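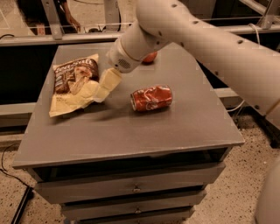 4 min read

Standing loss on an electric storage cylinder

The hot water cylinder in the Orkness house is an ordinary electric storage unit on the controlled-load circuit, mounted outside on the south wall. I wanted to know how much of its consumption is water we use and how much is heat going out through the jacket and the fittings. The bill can't separate the two. The controlled-load line gives one total per quarter, and that total includes every shower, every load of dishes and every hour the cylinder sat there doing nothing.

The straightforward way to measure it is to be away. With no draw-off, anything the element consumes after the tank has come up to temperature is making up losses. We were going to be out of the house for long enough last August, so I had a Dalletix clamp meter fitted to the hot water circuit before we left. The clamp goes on the active inside the switchboard, so it was an electrician's job and not mine. It logs at one-minute intervals and writes to a card, and the file it produces is plain comma-separated text.

I discarded the first day, as the tank was still recovering from the morning we left. That gave 29 days of clean data. The thermostat was set to 60 degrees throughout and I did not change it. That is the usual minimum for stored hot water on account of Legionella, and winding it down to save power is not something I would suggest to anyone.

The mean over the period was 1655 Wh per day. The element came on once in each controlled-load window, ran for a short stretch, and cut out. The run was longer after cold nights and shorter after mild ones, as you would expect. A regression against overnight minimum gave a slope with the right sign, but August does not supply enough spread in temperature for me to put much weight on it. 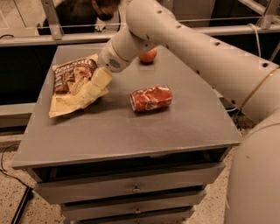 Posted by Liam Geraghty, February 2022

Two places on the installation were obviously poor. The first was the run of bare copper leaving the top of the cylinder. Copper conducts well, and a bare pipe connected to the hottest part of the tank behaves as a fin. The second was the temperature and pressure relief valve, which had no cover at all and was too hot to keep a finger on.

Kevin Brennan, the plumber who has looked after this house since before we bought it, came out to look at the valve for an unrelated reason (it was weeping, and has been replaced). I asked him about the pipe. His view was that the lagging had perished in the sun years ago and had never been put back, and that most of the outdoor units he sees are in the same condition. He fitted closed-cell lagging with a UV-resistant outer to the hot outlet and to the first part of the cold inlet. The relief valve got a purpose-made insulating cover that leaves the lever and the drain outlet clear. Don't improvise that part. The valve has to be able to discharge and the lever has to be able to move.

The invoice from Brennan also covered the new valve, so I can't give a clean cost for the lagging by itself. The materials were a small part of it.

I repeated the measurement over the summer break, with the same meter and the same thermostat setting. Daily loss was well down, but that comparison is worth very little as it stands. The difference between tank temperature and air temperature is much smaller in summer, and the loss would have dropped with no lagging fitted. Scaling both periods by the mean temperature difference leaves an improvement of a bit under a fifth. The scaling assumes the loss is linear in temperature difference and ignores wind, and the south wall gets plenty of wind in winter. I will run it again this August and treat that as the proper result.

The other option I looked at was replacement. Handel quoted $700 for a swap to a heat pump unit after rebates, excluding any switchboard work. A heat pump would reduce the cost of heating the water by a large factor and would leave the pipework problem exactly where it was. If we do go that way, the lagging stays or gets redone.

A few notes for anyone repeating this. Turn off any solar diverter first, or you will be logging cloud cover. Check that no tap is dripping on the hot side, as a slow drip looks exactly like standing loss in the data. If your meter reports only whole-house consumption, it can still be done by subtracting the overnight baseline, but the fridge will add noise and you will want a longer period. I tried it both ways on the winter file and the whole-house estimate came out higher, by enough to matter.

The raw files are on the downloads page, with the clock left on standard time for both periods.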